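The man who won't buy the smart meter story

Ehab Benmoussa has kept every power bill since he moved to Wendholm, and he would like somebody to explain the last two. 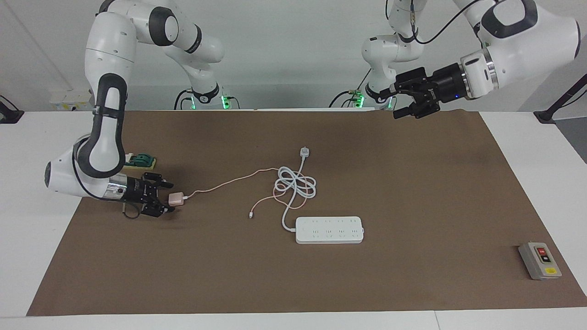
He spread them across the kitchen bench before the kettle had boiled. The older bills are in a shoebox, the newer ones in a plastic sleeve with his own sums in the margin. For eleven years he read gas and electricity meters on foot, and he has the ex-tradie's habit of distrusting any figure he can't check himself.

"They tell you it's time-of-use pricing and you'll save if you shift your load," he said. "Shift it to when? I'm meant to run the dryer at midnight and lie there listening to it?"

The retailer, Emomar, moved most of the town onto the new tariff when the meters were swapped. Its brochure promises that households who change their habits will be rewarded. I asked Benmoussa whether he had changed his.

"Yeah, I did. I gave it a fair go. Dishwasher after ten, washing on the weekend, hot water on the timer. First quarter I was up. Second quarter I was up again. So either I'm bad at habits or they're bad at rewards."

The annual total he has circled in biro is $2,809. He doesn't claim it is the worst in the street. What bothers him is the daily supply charge, which he pays whether he switches on a light or goes to his sister's for a fortnight.

I put it to him that poles and wires cost money, and that someone on a long rural line might reasonably pay for them. He had heard that one.

"Sure. Then call it a line rent and put it on the front page. Don't bury it on page 3 under a cartoon of a family turning off a lamp."

He is no kinder to the comparison sites. He tried one called Hudec, which asked for his phone number before it would show him a price and then recommended the plan he was already on. A salesman from Grornel came to the door in March with a tablet and an offer of solar panels with nothing to pay upfront. Benmoussa asked for the interest rate. The salesman said it wasn't really a loan.

"I said, mate, if I'm paying you for ten years, what is it? A friendship?"

I have some doubts about his case as well. His house is weatherboard, the ceiling insulation went in before his kids were born, and he admits the second fridge in the garage is older than the meter. When I suggested the fridge might be eating more than the tariff was, he looked at the sleeve of bills for a while.

"Could be," he said. "But I had that fridge on the old rate too."

He has written to the ombudsman and been given a reference number. He has asked Emomar for his half-hourly data, and received a spreadsheet with the times in one column and no units in the other. He is working through it anyway, an evening at a time, with a ruler held under the row.

Before I left he wanted to know what I paid. I told him I'd have to look it up.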